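27 mai 2021

Bon, on m'a demandé trois fois cette semaine ce que je fais de mes journées, donc petit fil sur l'art d'apprendre à un robot à s'occuper du linge. Je préviens, ça parle beaucoup de serviettes. 🧵

---

Le principe : je fais le geste, la machine enregistre, et un modèle essaie ensuite de le refaire tout seul. Ça s'appelle l'apprentissage par démonstration. Sur le papier c'est très joli, dans la vraie vie j'ai des courbatures aux pouces.

---

J'ai commencé en décembre chez Brarberg, en téléopération pure. Tu es assis devant deux manettes, le robot est à l'autre bout de la pièce, tu regardes un écran et tu essaies d'attraper un coin de tissu. Première journée : 10 démos gardées. DIX. Je suis rentré me coucher à 20 h.

---

Le souci de la téléop pour le tissu, c'est le retard et le manque de sensations. Un cube en bois, tu le saisis, il est saisi. Un coin de serviette, tu crois l'avoir, tu lèves, et il est resté sur la table (et toi tu as déjà lancé le mouvement suivant, évidemment).

---

On a aussi tenté de guider les bras à la main, en les poussant en mode libre. Pour ouvrir un tiroir, super. Pour un geste à deux bras avec du textile entre les deux, il faudrait être pieuvre. J'ai tenu une après-midi.

---

Depuis le projet Dorkance, on travaille avec des pinces qu'on tient directement en main, une de chaque côté, et plus de robot du tout pendant l'enregistrement. Le jour et la nuit ! Je sens quand ça tire, je sens quand ça glisse, je corrige sans réfléchir.

---

Enfin, « sans réfléchir »... il faut quand même désapprendre pas mal de trucs. Avec mes doigts je froisse, je lisse, je rattrape avec le petit doigt, je coince un bout contre mon ventre. Avec deux mâchoires par main, c'est pincer ou lâcher. Au début j'avais l'impression de plier avec des moufles.

---

Règle de l'équipe : on ne va pas vite. Le premier réflexe c'est de montrer qu'on est doué et d'expédier la serviette en 2 secondes. Le modèle, lui, apprend surtout les hésitations bizarres et les virages à la corde. Donc on fait tout à un rythme de grand-père un dimanche matin.

---

Autre règle : on varie. La serviette en boule, à l'envers, à moitié sur le bord. Si je la pose toujours au même endroit, le robot apprend l'endroit et il se fiche complètement de la serviette. On l'a vécu avec la première série de Brededcombe, une semaine de boulot à la poubelle, je n'ai toujours pas digéré.

---

Et on garde les rattrapages ! Ça surprend les gens. Si je loupe le bord et que je le reprends proprement, la démo vaut de l'or, le robot aussi va louper le bord un jour ou l'autre et il faut bien qu'il ait vu comment on s'en sort. Ce qu'on jette, c'est quand je triche avec la main.

---

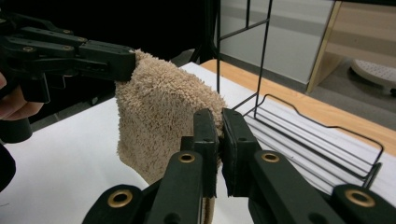 Mon cauchemar personnel reste le passage d'une pince à l'autre. Tout se joue dans l'ordre : la deuxième doit bien tenir AVANT que la première s'ouvre, et il faut que le modèle puisse le comprendre en regardant. Avec une éponge beige bien bouclée comme celle-là, prise en haut par une pince et sur le bord droit par l'autre, je laisse exprès un petit temps d'arrêt, tissu tendu entre les deux, et seulement après j'enchaîne. J'ai mis des semaines à ne plus bâcler ce moment.

---

On en est à 3692 démos validées toutes tâches confondues, et je suis responsable d'une part un peu inquiétante de ce total. Je plie mes serviettes à la maison au ralenti maintenant. Ma famille s'inquiète.

---

Côté résultats, parce que vous allez demander : sur le dernier test on a fait 25 essais sur le robot, avec des serviettes qu'il connaissait. Ça passait souvent, et quand ça cassait c'était presque toujours au transfert (voir plus haut, merci, je sais). Avec un torchon fin, par contre, c'est encore la foire.

---

Pour ceux qui veulent s'y mettre avec trois bouts de ficelle, commencez par UN geste. Pas « ranger le linge ». Juste « attraper le bord ». Regardez vos enregistrements le soir même, vous allez repérer des tics horribles. Moi je tournais le poignet gauche à chaque prise, pour rien, et le robot le faisait aussi, consciencieusement.

---

Question qu'on me pose beaucoup en privé : oui, on peut mélanger les démos de plusieurs personnes, et je trouve même ça mieux. Mais mettez-vous d'accord sur l'ordre des étapes d'abord. Chez nous il y avait l'école « bord gauche en premier » et l'école « bord droit », et le modèle, au milieu, visait pile entre les deux.

---

La semaine prochaine on reçoit un lot de textiles D'Amico, dont des housses avec élastique. Des housses. Avec élastique. Si quelqu'un a déjà fait de la démo là-dessus, mes messages sont ouverts, je prends tout.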